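Print this page
E-mail this page

Sovalis Home Task Practice Pack

Every arm vendor we talk to says its machine is "safe around people." Ask what that rests on and you usually get a brochure. The Sovalis pack is a binder of rules for teams running two-armed robots in furnished rooms, and we sell it with our own doubts attached.

What you get: 20 task sheets, 6 floor plans, 2 sign-off logs. No software.

The sheets are dull on purpose. Each one sets a reach limit, a speed limit and a place for the operator to stand. The idle hand stays low and near the body until the sheet calls for it. Cables get a route before power goes on, and Gorazd Leka, who wrote that rule, wants the route walked again after every reset. We think he's right. Most labs skip it.

What it won't do: certify anything. A signed log shows that a person signed a log. If a vendor tells you the pack makes a robot "compliant," ask with what, and ask for the clause number.

Soft goods have a section to themselves. Slippers, cushions and folded cloth give under a grip, so a force limit set on a hard block tells you very little about them. Davina Jardine's tests at Stancombe are the basis for those limits - we'd like to see a second lab repeat them before anyone leans on the numbers.

Revised 30/10/2020. Owners of the April edition should replace the cable sheet.

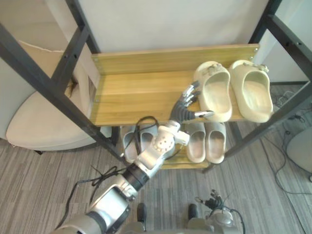 Orders go through Mikport. Returns are accepted if the logs are unsigned, and we don't offer training with it.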